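本网站使用 Cookie 以保持登录状态并统计工单页面的访问情况。继续浏览即表示您同意我们的 Cookie 政策。[接受] [仅接受必要项]

Skaltendale 客房布草支持 > 工单记录 > 床品

床笠脚端角位松脱,羽绒被在被套内移位

状态:已解决
优先级:中
提交人:Åsmund Strand(Skaltendale 客房部)
处理人:Jonatan Fjeld(Hovland 布草技术支持)
涉及产品:Virkulero 双人床笠(白);Dristero 双人被套(白)
提交日期:2020年11月15日

一、问题描述(Strand)

更换为 Virkulero 床笠后,有客房出现以下两种现象。

现象 A:床笠脚端一侧角位在使用一晚后上移,下摆不再收进床垫底部,沿床侧松垂。重新塞紧后,次日早晨复现。

现象 B:羽绒被在被套内向一侧滑动,被芯堆积于床中部,远侧一角扭转。抖被后暂时恢复,第二晚再次发生。

床垫未更换,床架未更换。旧床笠在同一张床上使用两年,未出现现象 A。床笠及被套在首次使用前均按标签洗涤一次,烘干温度为 90 度,由外包洗衣房执行。

客房部希望确认:是否为尺寸错误;是否需要整批退换;在处理完成前如何临时固定。

二、初步判断(Fjeld)

已收到。在确定退换之前,请先排除以下各项:

1. 床垫实际厚度。请在床垫四角分别测量,不要引用采购单数据。如有薄垫或保护垫,一并计入。
2. 床笠标签上的围边高度。
3. 床笠角位松紧带是否完整。翻面后沿缝线拉伸,松手后应回缩。
4. 被套内角是否有系带,系带是否已与羽绒被角环连接。
5. 烘干温度是否为 90 度。Virkulero 床笠标签上限为低温烘干,超出后棉布收缩,松紧带弹性下降。

请同时说明故障床位在未整理状态下的情况,包括脚端角位和被子的走向。

三、现场记录(Strand)

检查对象为二楼双人房。整套床品均为白色。客人离店后未抖被,未拉平,未动枕头。

床笠在脚端左侧角位仍包住床垫边缘,折位呈圆弧形,有绷紧纹路,收入处有几道浅褶。沿床侧的下摆略松,在床架上方形成一条较薄的波浪边。因此该角并未完全脱出,现象 A 在此床上属于轻度。

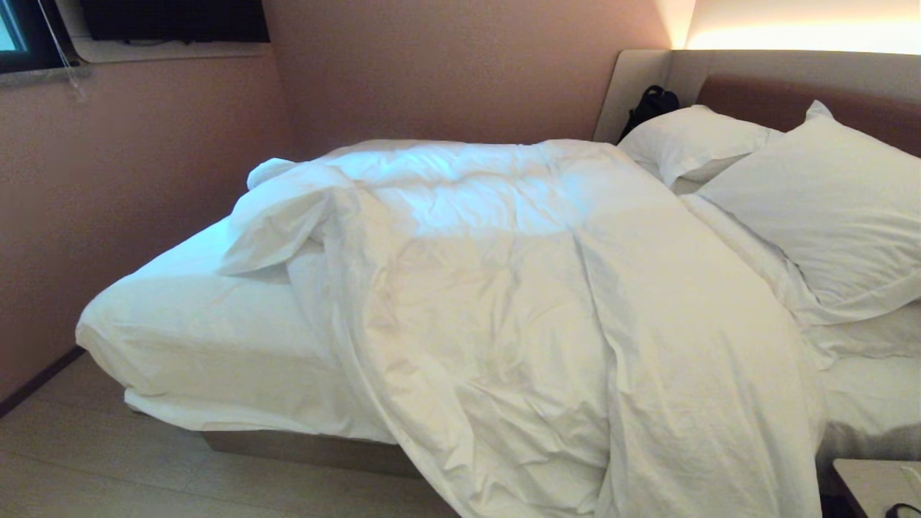 被子状况比床笠明显。被面整体起皱,远侧一角扭起,叠成一个鼓包;近侧越过床沿,垂向地面。靠下方枕头处另有一道松褶。仅凭外观无法判断被芯与被套是否错位,需拆开被套确认。

两只枕头靠在软包床头上,枕套无异常,不列入本工单。

测量及检查结果:

床垫厚度含保护垫为 26 厘米,四角一致。
床笠标签围边高度与采购规格一致,洗后实测低于标签值。
松紧带完整,但脚端两角回缩偏慢。
被套内四角均有系带,全部未系。
洗衣房确认烘干设定为 90 度,程序沿用旧床笠的设置。

四、原因分析(Fjeld)

现象 A 的原因:围边洗后收缩,加上保护垫占用的高度,下摆可收入床垫底部的余量不足。床笠型号正确,不属于发货错误。旧床笠围边较高,收缩后仍有余量,所以相同烘干程序过去未暴露问题。

现象 B 的原因:系带未连接。Dristero 被套面料较滑,与羽绒被之间摩擦较低,不系带时移位属预期情况。与床笠无关,两个现象应分开处理。

五、处理步骤

床笠:
1. 将烘干程序改为低温,洗衣房设定单同步修改。
2. 已收缩的床笠停止用于加有保护垫的床位,转至无保护垫的房间。
3. 铺设时先套床头两角,再套脚端两角,角缝对准床垫竖棱。脚端下摆须完全压入床垫下方后再拉平床面。
4. 临时固定可用床单夹,夹在床垫下方,每角一只。不要使用别针。

被套:
1. 将被套翻至反面,平铺在床上,开口朝床尾。
2. 羽绒被铺于其上,四角对齐。
3. 四角系带穿过角环,打活结。
4. 从开口伸手抓住床头侧两角,翻回正面,再抖平。
5. 闭合开口前检查脚端两角,系带不得脱出。

羽绒被如无角环,请勿将系带直接绕在被角上,拉扯后绗缝线会开裂。可申请缝制角环,工时另计。

六、复查(Strand)

同一房间按上述步骤重新铺设,床笠换为未经高温烘干的一条。连续三晚后检查:脚端两角未上移,下摆在床垫下方,床侧无松边。被芯四角在位。

另在一间房保留旧床笠,仅系被套系带。结果:被芯未移位,床笠脚端左侧角位仍有轻微上移。与第四节中两个现象分开处理的判断相符。

遗留事项:部分羽绒被缺角环,数量待清点。洗衣房九月印发的设定单仍贴在烘干机旁,已要求更换。

七、关闭说明(Fjeld)

不安排整批退换。已收缩的床笠按第五节调配使用。下次订购时请选加高围边款,并在订单备注中写明床垫厚度包含保护垫。角环缝制请另开工单,附羽绒被清单。

工单关闭。若低温烘干后现象 A 再次出现,请在本工单下回复重新打开,并附洗前洗后的围边测量值。

相关工单

Virkulero 床笠首次洗涤后的收缩余量
Dristero 被套系带脱线的修补方法
保护垫与床笠叠加时的围边选择
白色布草烘干后发硬的排查
枕套宽边变形与熨烫设定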